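The stone counter pitch

Every few months somebody tries to sell me on natural stone again. Last time it was a kitchen showroom in Pladonitz, where a very pleasant man told me marble "ages gracefully." I have lived with two marble surfaces, and in my experience it ages like a shirt you eat spaghetti in.

The pitch goes the same way each time. You get the talk about patina, then the sealer. The one they pushed on me was called Astumier, 300 for a kit that does one kitchen, reapply every 3 years. I asked what happens if you skip a year. He said most people don't. I asked what it does against lemon juice and he started talking about coasters.

My friend Nuria Valcárcel paid about 2000 extra to get marble over plain laminate, and she loves it, or says she does. She also keeps a cutting board, a tray and two dish towels on it at all times, so I couldn't tell you what color it is. Milagros, on the other hand, wipes hers with whatever is under the sink and has dull rings all over. She doesn't mind them. Fair enough, but then don't tell me the sealer matters.

I'm not against pretty things. A pale veined top looks great in pictures, and I suspect that is where most of the selling gets done. I would just like one salesperson to put a glass of red wine on the sample and leave it there overnight — with the price tag next to it.

I'm keeping my scratched old laminate for now. Ask me again in August.

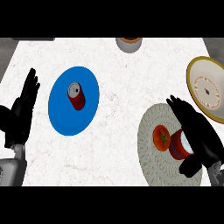 White marble with reddish-brown and gray veining, in a computer rendering.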